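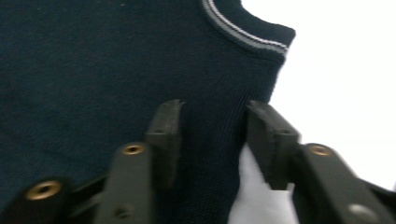 Setting up your Likero home router – part 2: getting a decent signal

I'm assuming you've done part 1 and the light on the front is solid green. If it's still blinking, go back and redo the SIM step before you carry on.

Picking a spot

1. Put the router near a window on the side of the house that faces the mast. In Dultorville that's the Kong hill side for nearly everybody.

2. Open the Dredis app, tap Signal and wait for the number to settle. Mine took a couple of minutes, so go make a coffee!

3. Move the router one windowsill over and check again. I tried every room (yes, the bathroom too) and went from 16 Mbps in the hallway to 378 in the spare bedroom upstairs.

Note: test in the evening as well. My speeds dip after 7 p.m. when the whole street is streaming.

Caution: don't leave it in full sun. It gets hot and slows itself down, and by June mine was dropping calls until I moved it behind the curtain.

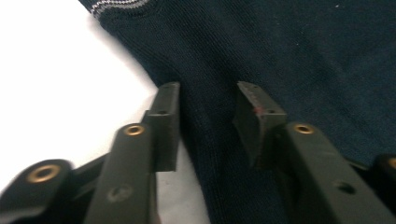
Locking the band

4. In the app, go to Advanced, then Bands. Leave it on Auto for the first day or so.

5. If you keep bouncing between 4G and 5G, pick 5G preferred and hit Save. The router restarts by itself – don't pull the plug while it does.

6. Run the signal check again. If it's worse, go back to Auto. Érica Seixas, two streets over from me, gets better results on plain 4G, so don't feel bad if you do too.

Note: every speed test eats into your data. I burned through 900 MB in one afternoon of fiddling, so keep an eye on the Usage tab if you're on a capped plan.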